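Why some spoons are purple

Most cutlery is stainless steel, a mix of iron, chromium and a little carbon. Chromium joins with oxygen in the air and makes a clear skin on the metal. The skin keeps rust out.
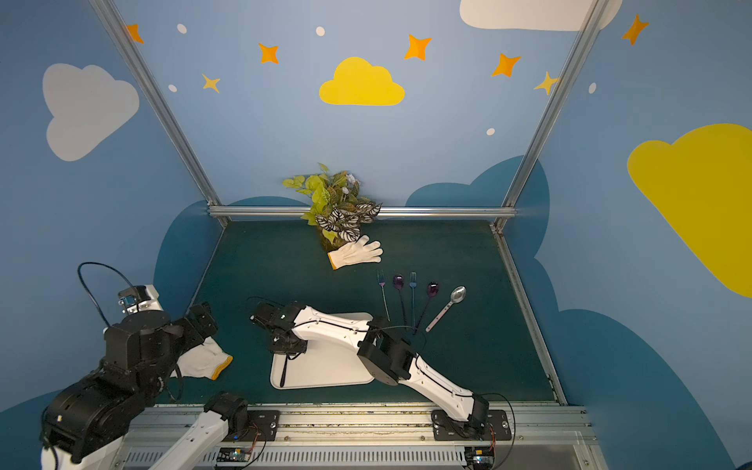 Steel can be coloured too. A very thin coating is added - far thinner than a hair. Light bounces off the top and the bottom of a coating like this, and the two lots of light mix. Some colours get stronger and others fade. A small change in thickness can turn gold into blue.

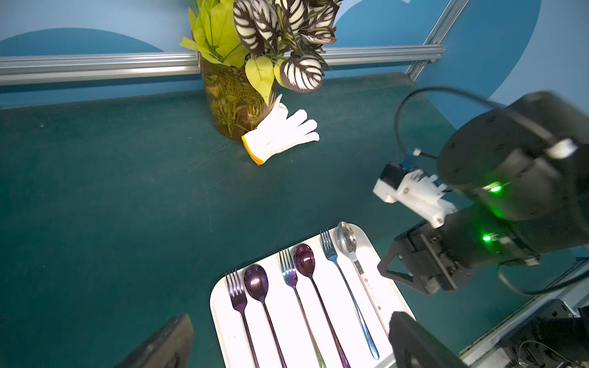

Page last changed: 17 May 2020

A fork can show several colours along its length, while the spoon beside it is purple. Wash coloured cutlery with a soft cloth. Scouring pads scratch it.

Text: Eleni Jurić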